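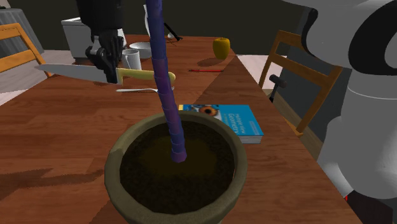

Chapter 6
Soil and Water in Containers

6.1 Why a pot is different from a field

A plant that grows in open ground can send its roots down and to the side until it finds water. A plant in a pot cannot do this. All the water it will use must be held in a small volume of soil, and all the water it does not use must leave through the bottom. For this reason the rules that a gardener learned in the field are often wrong in the house.

In this chapter we study how water moves in a container. We begin with the pore spaces of the soil, then we look at drainage, and in the last part we calculate how much water a pot can hold. The reader should already know the terms from Chapter 4, especially texture and bulk density.

6.2 Pore space

Soil is made of solid particles with gaps between them. These gaps are called pores. Large pores let water pass quickly and fill again with air. Small pores hold water against the pull of gravity. Roots need both kinds, and they suffer when one of them is missing.

Consider the measurements made at the Padau nursery in March. A pot was filled with dry mix and weighed 607 grams. It was then watered slowly until water came out of the bottom, and it was left to stand until no more drops fell. The increase in weight was 104 grams. As 100 grams of water has a volume very near to 100 milliliters, we can say that the mix held a little more than this amount. We call this quantity the container capacity.

It is important to notice that container capacity belongs to the mix and the pot together. The same mix in a taller pot will hold less water for each liter of soil. At the bottom of every pot there is a layer where the pores stay full even after draining, and the height of this layer depends on the mix alone. In a shallow pot it takes a large share of the soil. In a deep pot its share is small.

Many people put gravel under the soil to improve drainage. The trial at Ikholm, which we discuss in section 6.4, showed the opposite effect. Water does not pass easily from fine pores to coarse ones, so the wet layer only moved higher, closer to the roots.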